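Can a robot do my chores yet? Your questions answered

We get a good many letters and emails at Nornent asking whether it is time to stop buying mops and start saving for a machine. Most of them ask much the same things in different words, so we have gathered the commonest ones together with the longest answers we could reasonably get away with. If yours isn't covered, do write in and we'll have a go at it.

So, can a robot sweep my floor?

It depends a great deal on what you mean by sweeping. The low round ones that trundle about on their own have been doing a decent job of open floors for years now, and plenty of our readers swear by them. They are vacuum cleaners with a sense of direction, really, and they do best where there is nothing much to bump into.

Sweeping the way you or I would do it, with a brush in one hand and a dustpan in the other, is a different business altogether. It needs two hands that know about each other. The pan has to sit more or less flat, the bristles have to come towards it and not past it, and all the while both hands have to keep clear of whatever else lives in that corner of the room, which in most houses means a bin, a door and the side of the bed. Two-armed machines can now be set to this sort of work in a real bedroom, and it is lovely to watch, but it's a job for people who are studying the problem and nowhere near something you could leave running while you pop to the shops.

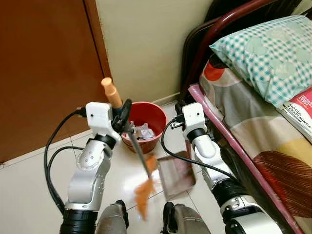 Why is a brush and pan harder than vacuuming?

Mostly because of the touching. A vacuum cleaner only has to pass over the dirt. A brush has to be pressed down enough to move the crumbs and lightly enough that they don't fly under the wardrobe, and people adjust that pressure all the time without giving it a thought. If you have ever handed a dustpan and brush to a small child you'll have seen how much there is to learn! They push the pan along the floor with the brush, they tip it too early, and they leave that maddening thin line of dust at the lip. Machines are learning from the same starting point, and that thin line of dust defeats a fair few grown-ups as well.

Then there is the pan itself. Tilt it too far and the edge lifts, and everything goes underneath. Shiny tiles help a little here, as dirt slides nicely across them, though grout lines can catch the finer stuff. Carpet we would leave out of the conversation for now.

Do they need special tools, or will my own broom do?

This is one of the cheerful answers. A lot of the work being done at the moment uses perfectly ordinary household things, the sort you'd find hanging on a hook at the hardware shop. That matters, we think, as hardly anyone wants to buy a new broom, a new bucket and a new set of cupboard handles to please a machine. A simple gripper with two fingers can take hold of a thin pole quite well, and where it takes hold makes a surprising difference to how the broom head behaves down at the other end. The further up the handle it grips, the more a tiny turn of the wrist becomes a great swing at the floor.

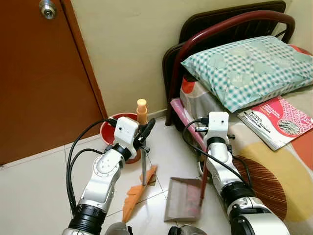 Broom held just under the grip, with the dustpan on the tiles.

How does it know where the broom is?

Usually by looking, much as we do, but from more than one place. A machine of this sort may have one camera high up, taking in the whole corner of the room, and another small one down near the fingers. The high one is good for the general layout: where the bed stops, where the bucket is, how much floor there is to play with. The trouble is that its own arms are forever getting in the way of its view, just as you can't see the screw you're tightening once your hand is round it.

So the view from the wrist fills in what the high one misses. It gets in very close, close enough to show scuffs and scratches on a handle that you would never notice from standing height, and it can show whether the fingers are sitting on either side of the thing they are meant to be holding. 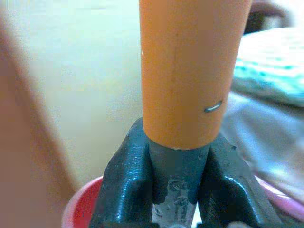
What it can't tell you very well is how firmly the thing is held, or whether the handle is about to twist. People feel that through their skin. Some of the newer grippers have a sense of touch of a kind, and we expect this to be where a good deal of the progress comes from in the next few years, though we have been wrong before and will no doubt be wrong again.

What about emptying the pan into the bin?

Ah, now you are asking. Lifting a loaded dustpan level, carrying it over to a bin and tipping it without a puff of dust going back over the clean floor is a separate skill, and we would put it a fair step beyond the sweeping. The bin may be half full already, or tucked in tight by a wall. We would suggest anyone visiting a demonstration asks politely to see this part, and asks to see it more than once.

Are shop floors any further along than homes?

In some ways, yes. The big ride-on style scrubbers that steer themselves are well established in warehouses and larger shops, and our readers at Brinkmann, who run a furniture showroom, tell us theirs goes over 978 square metres each evening with very little fuss. They did have to move 2 display rugs and a coat stand that it took against.

But look at what is left for the staff to do by hand and it's the same list as at home: the corners, behind the till, the broken mug, the spilt packet of screws. Anything that calls for a brush and pan still calls for a person to hold them. The showroom keeps 3 ordinary brooms on the go and has no plans to give any of them up.

Which chores are closest to being ready?

If you'll forgive a bit of guesswork, we would put them like this.

Open floors, vacuumed or mopped: ready now, and has been for a while.
Mowing a plain lawn: ready now, with a tidy garden.
Wiping a clear table: getting there.
Folding towels: getting there, slowly.
Brush and dustpan in a tight spot: early days, promising.
Making a bed with somebody's books still on it: some way off.
Stairs, with anything in hand: please don't wait for it.

Would it be safe around children and pets?

We wouldn't have a pair of full-sized arms working in a room with a toddler or an excitable dog, and we don't know of anyone sensible who would recommend it at present. Arms like these have joints that can pinch and cables that a puppy would regard as a gift. The little floor vacuums are another matter, and most cats seem to come to terms with them in time.

What would one cost me?

For a robot vacuum, the one we have in the office, a Murix, was 359 pounds and has been worth it (the office has hard floors and very few socks). For a two-armed machine that could handle a broom, there isn't a shop price we could honestly quote you. They are bought for workshops and laboratories, and the purchase is only the beginning, as somebody has to set the thing up and sit with it.

Should I hold off buying a new dustpan?

No, do go and get one. A metal pan with a straight front edge will last you for years, and a brush with a bit of spring left in the bristles makes the job half as tiresome.

Where can I see one of these machines at work?

The Clivuvley open afternoon usually has a chores corner, and the next is in August, with doors from two o'clock. Entry is free, the tea is not, and they are very patient with questions. Details go up on our events page as soon as we have them.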